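把客厅和卧室的窗帘换完了，前后拖了两个多月，记一个串。主要讲量尺寸、选布、轨道和安装，灯和家具不讲。房子是老小区的两居，客厅朝西，卧室朝北。

原来的窗帘是上一任房主留下的，罗马杆，打孔帘，酒红色。杆子中间往下弯，拉到一半会卡在支架上，要用手托一下才能过去。住了三年一直没管，今年五月西晒厉害起来才开始看。

先说结论里比较有用的一条：轨道先定，布后定。我一开始反过来做，在布上花了两个周末，最后发现看中的那块布太重，原来打算买的轨道撑不住，等于重选一遍。

量尺寸。网上大部分教程只让你量窗户的宽和高，这个数字对窗帘来说用处有限。要量的是轨道能装多长、从轨道底面到地面多高，还有窗台伸出来多少、暖气片伸出来多少。

我家客厅那面墙，左边到墙角，右边到一个包管道的假柱子，中间能装轨道的净长是400厘米。窗户本身比这个窄一截。我决定装满整面，窗帘全拉开的时候可以堆在墙前面，不挡玻璃。

高度要在左中右各量一次。老房子地面不平，我家左边比右边高出快一指。成品帘按同一个高度做，右边就会悬空一点。解决办法是按最矮的那个位置定，或者让布稍微拖地。我选了按最矮的定，拖地的布吸灰，扫地机器也会卷进去。

用钢卷尺，别用软尺。软尺用久了会拉长，我那把量出来和钢尺差了将近一厘米。两个人量更好，一个人量的话，用美纹纸把尺头粘在墙角上也可以。

量完的数字当场写在纸上，写清楚是净尺寸还是已经扣过余量。我第一张纸上写了一串数字没标，过了一周自己也看不懂，重新量了一遍。

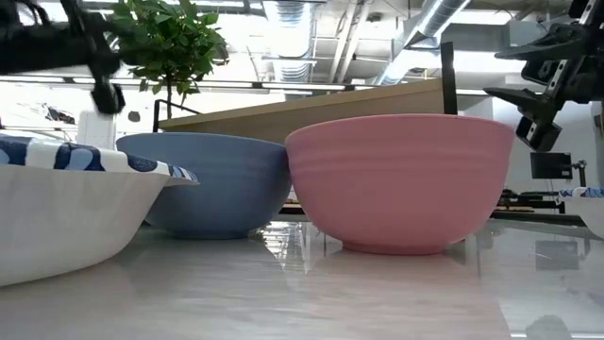
然后是褶皱倍数。简单说就是布的总宽除以轨道长度。商家一般给一倍半、一点八倍、两倍几个选项。一倍半拉上以后褶子很浅，薄纱会显得单薄。两倍比较饱满，布钱也最多。

我问过几家，说法不一样。有的说厚布一倍半就够，有的坚持全部两倍。后来我把旧窗帘拆下来，在床上按不同的倍数捏出来看，厚布一点八倍和两倍的差别不大，纱的差别比较明显。

所以最后定的是：主布一点八，纱两倍。价格上省了一点，视觉上没有觉得亏。

有人会问蛇形帘要不要多算。蛇形帘的倍数是由滑轮之间的间距决定的，没有太多自选空间，按商家给的来就行。要注意蛇形帘收起来以后前后的厚度比较大，窗帘盒太窄的话会顶到。

我家没有窗帘盒，顶装。离窗台最突出的地方要留出一拳左右。留少了，布会搭在窗台上，垂不下来，底下鼓一块。

布的部分。先去 Plusis 的店里看了一圈。他们的样布是一整幅挂在轨道上的，可以拉开看，这点很方便。巴掌大的样卡看不出垂感，也看不出透光。

在店里看布一定要拿到窗边。店里的射灯偏暖，米色全都很好看。拿到门口自然光底下，有一块发绿，有一块发粉，剩下一块才是我以为的那种米色。

Plusis 可以借样布回家，押金退的。我借了三块，用夹子夹在旧杆子上，早上、下午和晚上开灯以后各看一次。下午这一次最重要，朝西的房间，光从布后面打过来，颜色会变很多。

灰色那块在店里是最喜欢的，挂到家里第一天就排除了。背光的时候发紫，和沙发摆在一起不舒服。这种事在店里看不出来。

深一点的亚麻混纺那块，白天很好看，布面有粗细不匀的纱，光透过来有层次。问题是遮光差，下午四点以后坐在沙发上还是晃眼。

后来选的是一块双面织的遮光布，店员说每平方米超过500克。手感偏硬，刚挂上去不太听话，要养一段时间。颜色是燕麦色，背面和正面一样，从楼下看上来不会是一片白。

关于遮光率。标百分之百的一般是涂层或者夹层的，摸起来有一点塑料感，垂下来像板子。织物本身遮光的做不到全黑，但是垂感好很多。客厅不睡觉，没必要追求全黑。

卧室我另外处理，后面说。
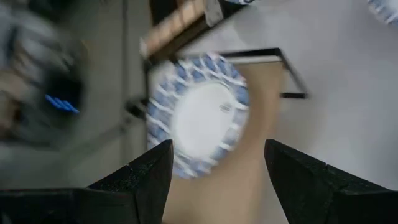
最后编辑于 2021年7月26日 星期一

改了几处错别字，把轨道那一段补全了。之前有人问承重的事情，直接写在下面。

轨道。罗马杆我这次不考虑了。跨度长，中间一定要加支架，打孔帘过不了中间的支架，只能左右各开一半。用轨道就没有这个问题，滑轮在里面走，支架从上面卡。

市面上的轨道从截面看大概分两类，一类是轻的，铝材薄，价格低，挂纱没问题。另一类壁厚一些，里面的滑槽是单独的一条，拉起来声音小。挂厚布要用后一种。

我买的是 Nurkska 的静音轨，双轨，含滑轮和安装码，加切割和运费一共742元。不算便宜。比较下来贵在壁厚和滑轮，滑轮是带轮子的，不是一块塑料在里面蹭。

长轨道运输是个问题。超过一定长度快递不收，只能发物流，要自己去站点提。Nurkska 可以从中间切开，用连接片拼。我选了切开，接缝放在偏左的位置，避开正中间。

接缝处理不好，滑轮经过会咯噔一下。拼的时候先把两段平放在地上对齐，连接片推到底，用手指摸内侧有没有台阶，有的话用细砂纸轻轻过一下，把铝屑擦干净再装。

我第一次拼完没有擦，装上去以后拉了几下，声音很涩。拆下来发现滑轮里卷了铝屑。这一步不要省。

安装码的间距，说明书建议半米左右一个。厚布我加密了一点，两端和接缝两侧各多加一个。加密不费什么事，螺丝和膨胀管多备几套就行。

打孔之前先确认天花板是什么。混凝土楼板用冲击钻，孔要打够深。石膏板吊顶要找龙骨，找不到龙骨就不要直接挂厚布，用再好的膨胀螺丝也不行。我家客厅沿窗那一条是实心的，敲起来声音很闷，这点运气不错。

卧室那边有一段石膏板，敲起来是空的。物业存的图纸上没有这一段，应该是后来改的。我用磁铁在上面慢慢找，能吸住的地方是龙骨上的螺丝，连成一条线就知道龙骨的走向。

找到以后在美纹纸上做记号，不要直接在墙上画。铅笔印在白色乳胶漆上很难擦干净，越擦越灰。

弹线的时候要以墙面为准还是以窗框为准，这个问题我纠结了一晚上。老房子的墙和窗框不平行。以窗框为准，轨道和吊顶边线看起来是斜的。以墙为准，窗帘和窗玻璃的距离两头不一样，但是人看不出来。最后以墙为准。

冲击钻会掉很多灰。把一次性纸杯底部戳个洞套在钻头上，能接住大部分。地上铺旧床单，沙发盖上。护目镜要戴，仰着头打孔，灰是直接往眼睛里掉的。

时间要和邻居说一声。我们小区周末上午不让打，只能下午两点以后。孔其实很快就打完了，大部分时间花在量和对线上。

滑轮数量的问题。每一幅布的挂钩是24个，滑轮就要一样多，另外两头各有一个固定的。买的时候最好多要几个备用，堵头装上以后再想加就要拆一头。

我多要了几个，结果都留在盒子里没用上。也无所谓，放在抽屉里了。

挂钩有四爪钩和调节钩。四爪钩是老式的，捏出来的褶子比较随意，布带也厚。调节钩可以上下调一点高度，对地面不平的房子很有用，推荐这种。我右边那几个比左边往下调了两格，看起来就平了。

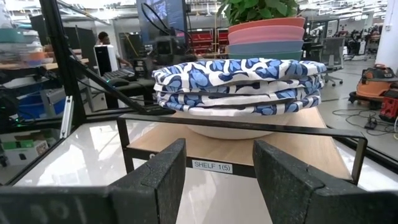 浅色木纹层板，前沿标签为 SHELF 1(5)

加工。布在 Plusis 买，加工也在 Plusis 做。底边我要求做宽折边，并且加铅线。加铅线以后底下不会翘，刮风的时候也不会飘得很高。主布其实不加也行，纱一定要加。

底边折得宽还有一个好处，缩水以后可以放出来一点。我这块布标的缩水率不高，但是没有洗过，不知道实际怎么样。等洗过再来补。

花边、流苏、幔头这些全都没有要。朝西的窗户，幔头里很快积灰，拆洗又麻烦。绑带要了一对，同色的，用处不大，平时就拉开放着。

拼接要问清楚。布幅一般有定高和定宽两种。定高的布，高度固定，宽度随便裁，中间没有接缝。定宽的布，做大窗户要一幅一幅拼。我这块是定高的，整幅没有缝。亚麻类的很多是定宽的，拼缝在背光的时候会看得很清楚，介意的话要提前问。

有花纹的布还要对花，对花要多费料。我选的是素色，没有这个问题。

工期说的是十天，实际等了两周半。中间打过一次电话，说铅线缺货。我不着急，旧窗帘先挂着，轨道装好以后把旧的拆掉，有几天是空的，晚上客厅就不开大灯。

收货的时候当着送货的人把布摊开看一遍。量高度，看四个角是不是直角，看有没有勾丝和油点。我这两幅里有一幅的侧边线头没有剪干净，自己剪了。别的没有问题。

刚挂上去折痕很重，褶子不听话，往外撇。办法是用挂烫机从上往下过一遍，趁着还有点潮把褶子理顺，用布条松松地绑三道，过几天再解开。

绑的时候不要太紧，太紧会留下印子。我绑了五天，解开以后基本服帖了，最外面那一道还有一点往外翘，又绑了两天。

纱。纱试过 Grasso 和 Drivmont 两家的。Grasso 的那块偏白，纹路是竖条，透光很好，晚上开灯从外面看得比较清楚。Drivmont 的偏米色，密一些，手感软。

我选了 Drivmont 的。白纱配燕麦色的主布，白得太突出。米色的放在后面，两层叠起来颜色是连着的。这个纯粹是个人看法，喜欢干净一点的可能会选白的。

Grasso 的优点是不容易皱，洗完直接挂。Drivmont 的洗完要稍微拉一下，不然底边会缩。我借样的时候两块都过了一遍水，这是店里允许的，要先问。

纱装在靠窗一侧，主布在室内一侧。有人反过来装，叫纱在外帘在内，白天看很轻盈。缺点是冬天关窗帘的时候纱挡在前面，容易蹭脏。家里有猫狗的也不建议，爪子够得到。

纱的高度要比主布短一点点，一般短一到两厘米。不然拉开主布的时候纱会从底下露出来一条。这个加工时跟师傅说，他们都知道，不说的话有的店就按一样高做。

卧室。卧室朝北，没有西晒，问题是对面楼的楼道灯整夜亮着，正对着床。所以卧室的重点是晚上不透光，白天好不好看放在后面。

一开始想用卷帘，贴着玻璃装。装上以后两侧会漏光，漏得还不少。卷帘的布宽总比管子短一点，这个是结构决定的，加侧轨可以解决，价格就上去了。

后来改成了普通布帘加遮光衬，布帘两侧各超出窗框一大截，并且把两端的布折回到墙上。就是轨道两头做一个弯，布跟着弯过去贴住墙。侧面的光基本就没有了。

弯轨 Nurkska 有现成的转角件，也可以整根热弯。我用的转角件，便宜。滑轮过转角会稍微涩一点，那一段的布平时是不动的，最后一个滑轮固定在墙边，没有影响。

顶上还有一条光。轨道和天花板贴得很紧，漏的是轨道下面和布之间的那条缝。把布带的位置往下缝一点，让布的上沿高出滑轮，就能挡住大部分。加工的时候跟师傅说要“遮轨”。

遮轨也有缺点，布的上沿会和天花板摩擦，拉的时候沙沙响，时间久了吊顶上可能有一道印。我卧室是一天拉两次，能接受。客厅没有做遮轨。

卧室的布没有选厚的，选了一块普通的棉麻混纺，灰蓝色，背后挂一层遮光衬。衬是单独的，用扣子扣在主布背面，要洗的时候可以拆下来。遮光衬不能用洗衣机甩干，会裂。

这种做法比买涂层布便宜，换颜色也方便，以后看腻了只换前面那层。缺点是重，轨道同样要用厚的那种。
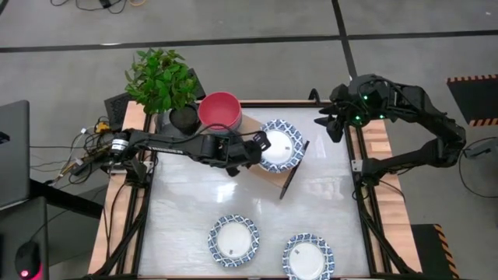
费用我不全列了，每家的窗户不一样，列出来参考意义不大。占比上，布和加工是大头，轨道其次，工具和零碎最少。工具我本来就有冲击钻，没有的话可以向小区物业借，或者直接请人装。

请人装的话，当地报价是按米算的，另外有起步价。只装一间的话起步价不划算，两间以上差不多。Plusis 的安装费是500元，包括拆旧杆和补孔。我自己装是想把轨道位置调得细一点，单从省事来说请人比较好。

旧杆拆下来会留孔。补孔用补墙膏，分两次，第一次填进去干了会缩，第二次再找平。干透以后砂纸打一下，再点乳胶漆。乳胶漆的白和墙上的白不一样，墙已经旧了，点上去有几块比较亮的地方。好在窗帘拉开以后正好挡住。

再说几个买之前没想到的。

空调出风口。客厅的挂机离窗帘左边很近，夏天开制冷，风直接吹在布上，布一直在晃。后来把导风板往右拨，好了。装轨道之前应该把空调打开看一下风往哪边走。

插座。右边假柱子下面有一个插座，插着落地灯，窗帘收到右边的时候正好盖住。插头带变压器的不要放在布后面。我把灯换到了另一个插座，拉了一条线沿着踢脚线走。

推拉窗的把手。有一扇窗的把手往里突，纱经过时会挂一下，已经勾出一根丝。把手上套了一小段硅胶管，暂时解决了。换把手的事以后再说。

电动轨道。考虑过，没有做。窗边没有预留电源，电池款要隔几个月取下来充电，厚布用电更快。重新装修的话可以在两头都留一个插座，留的时候花不了多少钱。

味道。新布有一点味道，主要是遮光布和布带。通风三四天就淡了。遮光衬的味道更久一些，我在阳台上晾了一周才挂进卧室。

静电。纱刚挂上的时候吸在玻璃上，天气潮了就好了。

用到现在的感受。客厅下午的温度没有仔细测过，只能说沙发靠窗那一侧不烫手了。电视上的反光没有了，以前下午看不清画面，现在拉一半就可以。

声音上也有一点变化，说话没有那么空。客厅东西少，地是瓷砖，一整面厚布多少吸掉一些。不过别指望窗帘隔音，马路上的车声还是照旧。

颜色上我现在觉得燕麦色再深半档会更好。晚上开灯的时候偏亮，和墙面接近，像是墙的一部分。白天没有这个感觉。借样的时候我看过晚上，当时样布小，没看出来。

如果再做一次，我会多借一幅大的，至少从顶挂到地。样布越小颜色越不准，深浅都是。

清洗打算一年一次，平时用吸尘器的毛刷头从上往下吸。靠地的那一截灰最多，已经吸过一回。纱可以勤一点，拆下来泡一泡直接挂回去，靠自重就能垂平。

拆洗之前在挂钩旁边的布带上用可水洗的笔做个记号，标出左右和顺序。我右边的钩子是调过高度的，装乱了又要重新调。

问得比较多的几个放在一起回。

层高矮要不要顶装：要。轨道贴着天花板，布到地，看着会高一点。只盖到窗台下面的短帘，在厨房和卫生间用比较合适。

飘窗怎么办：分情况。飘窗上坐人，就在里面贴窗装一层纱或者卷帘，外面再装落地布帘。飘窗当台面放东西，只装外面一层也行。我家没有飘窗，这条是看别人家的，仅供参考。

地暖会不会影响：布离地留一到两厘米就可以，不要堆在地上。落地暖气片的话，布不要盖住，盖住以后热气全在布和玻璃之间。

租房值不值得做：轨道带不走，布可以带走，但是下一个房子的高度多半不一样。租房建议买成品，折边宽的那种，以后还能放长。伸缩杆挂纱没问题，挂厚布会掉。

双轨和单轨：只要装纱就要双轨。只想要一层的，可以先装双轨空着一条，后加的价格和打孔的麻烦都比一次装好要多。

书房还没有换，现在挂的还是百叶，断了两片。书房的窗户小，窗台上要放东西，打算做蜂巢帘，正在看样。定下来以后在这个串下面接着写。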